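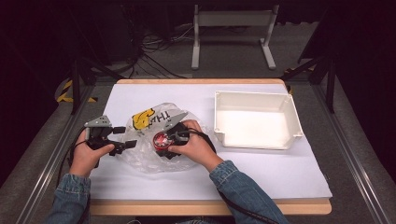

Questions our guests ask

Starkitholm is a small restaurant with 40 seats. We cook food from the north and the east of Europe, mostly fish, roots, cabbage, mushrooms and dark bread. On this page we collected the questions which come to us most often by phone and e-mail. If your question is missing, please write to us and we will answer, usually on the next working day.

Booking a table

Do I need a reservation?
For dinner, yes, we recommend it. For lunch we keep half of the room for people who walk in. If you come alone, there is very often a place at the counter, also in the evening.

How far ahead can I book?
The book is open for the next 4 weeks. We don't keep a waiting list on paper, but you can call us after three in the afternoon and ask if somebody canceled.

How long is the table mine?
Two hours for up to four persons, and two and a half hours for bigger groups. If nobody is booked after you, stay as long as you like. The waiter will tell you when you sit down.

What happens if I am late?
We hold the table for 20 minutes. Please call if you need more time. In most cases we can move things a little.

Can I cancel?
Yes, without any cost until noon of the same day. For groups of eight or more we ask for two days of notice, and we take a deposit which is returned in full if you cancel in time.

Food and allergies

Who is cooking?
The kitchen is led by Botond Vörös. He grew up with Hungarian cooking and later worked many years near the Baltic Sea, so you will find both sour cherry soup and smoked eel on the same menu. Aivar Toom bakes the bread and is also responsible for the desserts.

How often does the menu change?
The short menu changes every second week. A few dishes stay always: the herring plate, the beet dumplings and the honey cake. We tried to remove the dumplings in September and had so many complaints that they came back after nine days.

Do you have vegetarian dishes?
Each evening there are at least three main dishes without meat or fish. Vegan guests should tell us when they book. The dumplings can be made without sour cream, but the dough contains egg, so for vegan guests we prepare a different one and this needs some hours.

I can't eat gluten. Is it safe for me?
We can serve you many dishes without gluten ingredients. However, we bake rye and wheat bread in the same kitchen and flour is in the air. If you have celiac disease, we must say that we cannot promise a meal without traces.

What about nuts, shellfish and milk?
Tell us in the booking and again at the table, please. The waiter has a list with all the ingredients for each dish and you may look at it yourself.

Can I order the tasting dinner?
The tasting dinner is called Tretatberg and has seven small courses. It is served only to the whole table, and the last start is at half past seven. You may choose it with fish or with vegetables. Small changes are possible, but we can't exchange more than two courses.

Do you sell the bread?
Yes, from the counter, from eleven in the morning until it is sold out. One loaf of the dark rye is heavy and stays good for five days if you keep it in a cloth. Don't put it in the refrigerator – it becomes dry there much faster.

Drinks

May I bring my own wine?
You may bring one bottle for each two persons. We take a corkage fee, and the amount is printed on the last page of the wine list. Beer and spirits from outside are not allowed.

Do you have something without alcohol?
We make our own kvass and three syrups, at the moment black currant, spruce tip and rhubarb. With the tasting dinner you can order a pairing without alcohol for a lower price.

Children, dogs and access

Are children welcome?
Very much. We have four high chairs and smaller portions of most dishes. Children under six eat their soup for free at lunch.

Can my dog come in?
Only at the outside tables, and on a leash. We bring water.

Is the restaurant accessible with a wheelchair?
The entrance has no step and the restroom on the ground floor is wide enough. The private room is upstairs and there is no elevator, I am sorry to say.

Payment and gift cards

How can I pay?
With cash or with all the usual cards. We can divide the bill into up to four parts. A service charge is added only for groups of eight or more, and it is shown on the bill.

Do your gift cards expire?
No. Cards bought before 3 January 2025 are made of paper and have a number written by hand. They are still valid, but please bring the card itself, because these are not in our computer.

I forgot something at the restaurant. What should I do?
Write to us with a short description and the evening when you visited. We keep things for two months. Umbrellas are in a basket by the door, please take yours back.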